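Print this page | E-mail this page
Home > Courses > Robot Workshop > Handouts > Week 3
Reading time: 6 min

Week 3: Teaching by Doing

Pouran Rashti, with lab notes from Xiaoyan Gu

Last week we moved an arm by typing joint angles into a file, and I think everyone felt how slow that is. This week you get to do the moving yourselves! You hold the controls, the arm follows, and the computer writes down everything: joint angles, gripper opening, and what each camera saw at the same moment. One run through a task, start to finish, is a demonstration. A pile of them is what we train on.

There are two common ways to give a demonstration. In the first you take hold of the arm and push it through the motion (kinesthetic teaching, if you want the long word). You feel the weight and the contact in your own hands, which is lovely, but your hands and sleeves end up in the camera view, and two arms at once is very hard for one person. In the second you work a pair of leader arms and the follower arms copy you. Your hands stay out of the pictures and both arms can move together. We use the second way in Karam, our course software, and Friday's lab is built on it.

Think about viewpoint before anything else. The learner will have only the camera views, so if you stand up and peek over the table to line up a grasp, you have used knowledge it will never get. Shamim Malik's rule for the lab is to drive from the screen for at least one full session. It feels awful for the first few tries and then it suddenly clicks.

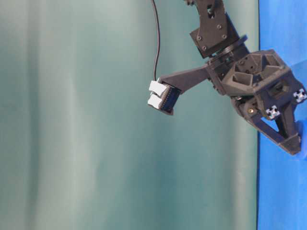
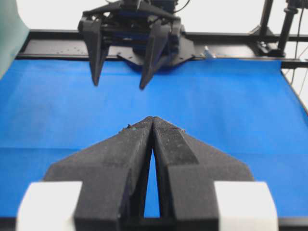 Wrist and side views, two-arm table

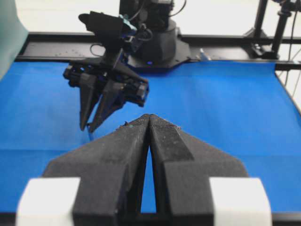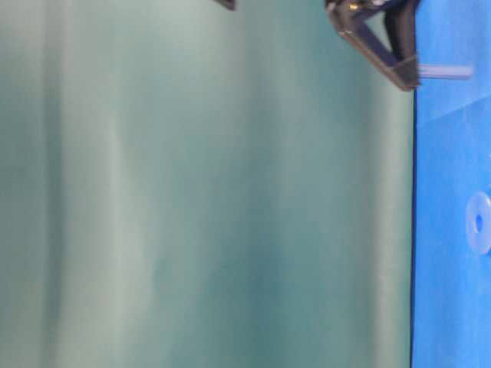

Now, what makes a good demonstration? Smoothness helps a lot. A pause in the middle of a reach looks harmless to you, but the learner sees a pose where the right thing to do is stay put, and it may happily stay there forever. If you need to think, think before you press record. Slow is fine, stopping and starting is trouble.

Keep your strategy the same within a set. If you pass things from left to right in half the runs and right to left in the other half, a simple learner can average the two and do neither (we'll see the plots for this in Week 6, and they are wonderfully ugly). Do vary where the parts start, though. Shift them, turn them, use the corners of the work area.

And please keep some recoveries! A missed grasp, then backing off and trying again, is gold for the learner, because it shows a way out of a bad spot. Ekkachai Nilsuwan trained two versions of his project last April, one with clean runs only and one with recoveries mixed in, and the second was far better at getting itself unstuck. Throw out a run only if you hit the table, lose the cable connection or forget what you were doing.

For the lab

Work in pairs, one driving and one watching the log. Warm up with 3 practice runs that you don't save. Then record 19 runs of your chosen task, swapping drivers whenever you get tired. Write down who drove each run, where the parts started and anything odd.

Before each run, bring the leader arms to the same pose as the followers. If they don't match, the followers will jump when you connect, and it's a nasty surprise. The stop button belongs within reach of the watcher.

To think over before next time: which parts of your task could you not see from any camera, and how did you manage them? Did your last few runs look like your first few? Would you be able to tell two drivers apart from the joint plots alone?

Pichit Wannasri has the booking sheet for the arms. Logs go in the Trirkham folder under your pair's name.

< Week 2 | Course home | Week 4 >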